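作業ノート 4月

14:20 開始。先月から持ち越していた灰色の箱の整理。Gislerの棚から下ろした分で、通し番号は247。中身の台帳が途中で途切れているので、いったん全部あらためて書き出すことにした。

分け方は前回と同じ。ケース類、包装材、小物、判断のつかないもの。包装材は透明なものだけ先にまとめ、ラベルの残りがあれば台帳に貼ってから捨てる。丸めたまま突っ込まれている袋は、中に小物が残っていることがあるので必ず広げる。前にPaniddaleの箱で、ねじを袋ごと捨ててしまい、注文し直すのに二週間かかった。

箱そのものもだいぶ傷んでいる。内側の壁は上のほうが白っぽく光り、その下は黒ずんだ擦れと縦の筋、欠けたような跡。底も擦り傷だらけで、白っぽい汚れがまだらにある。使うぶんには困らないが、Botierに頼む補充分が届いたら傷のひどい順に入れ替える。底の小さな丸穴は細かい部品には不向き。小物は別の浅い箱に移すこと。

紺色の楕円のケースは大きいので場所を取る。これを先に出すと残りが見やすい。隙間に小さいものが挟まりやすく、ケースの脇は手を入れる前に目で確かめる。黒い平らなものは上に何か載っていたら、載っているほうから先に取る。青い小さな人形は台帳に見当たらず。Manaloさんに聞く。聞いてわからなければ「判断のつかないもの」へ。

15:40 台帳は2053番まで記入。番号が重なっている行が二つあり、古いほうに線を引いた。消しゴムは使わない。Carnelから回ってきた用紙は罫が狭く、備考欄に書ききれないので裏に続けた。

残り:空き箱の拭き掃除、Gislerの棚の札の書き直し、台帳の控え。
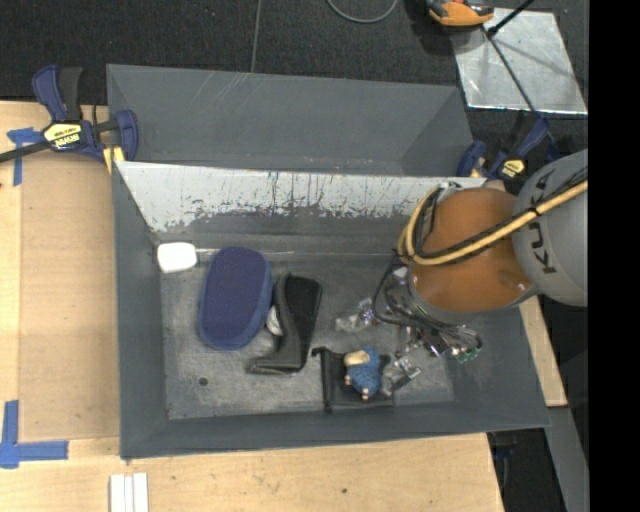

Leonora Dizon:重複の二行は線を引くだけだと控えを取るときにまた迷うので、備考に正しいほうの番号も書いておいてください。棚の札は私が明日の午前にやります。用紙は罫の広いのが事務室の引き出しにまだあります。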